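Wonley, Apr 2, 2026

Tendstead opens a shared repair and lending house in Wonley

Tendstead is pleased to announce that its new lending house will open to the residents of Wonley in August. Members will be able to borrow garden tools, sewing machines and kitchen equipment for up to 16 days, and the first loan is free of charge.

The house has two floors. The ground floor is for lending and returns, and the upper floor has 8 places where people can mend their own things. The collection now counts 1000 items, most of them given by families in the town. Each item was cleaned and checked for safety before it received its number.

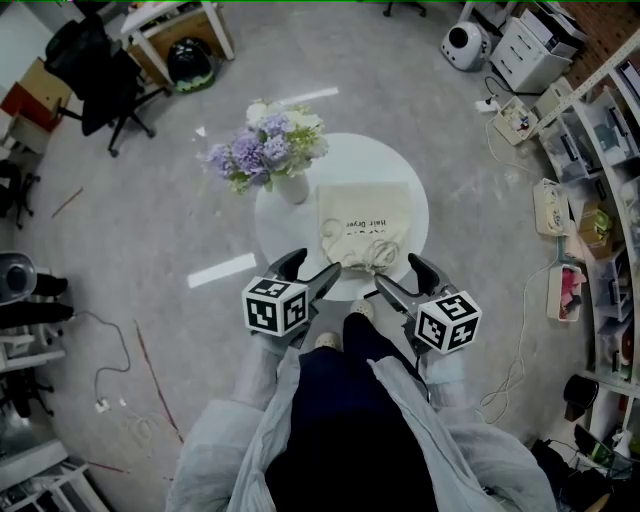 Huỳnh

Membership is open to every adult who lives in Wonley or in the villages near it. A household pays once a year, and students pay half of this price. Items can be reserved by telephone or at the desk - it is not necessary to have an internet connection.

The shelves and the lending register were supplied by Bivex, which will also look after the register for the first 2 years. Tendstead wishes to thank all the families who gave their tools and their time.

Requests from the press can be sent to the Tendstead office in Wonley.

Recent items
Tendstead looks for unused sewing machines
Opening hours of the Wonley office
How to prepare a garden tool for donation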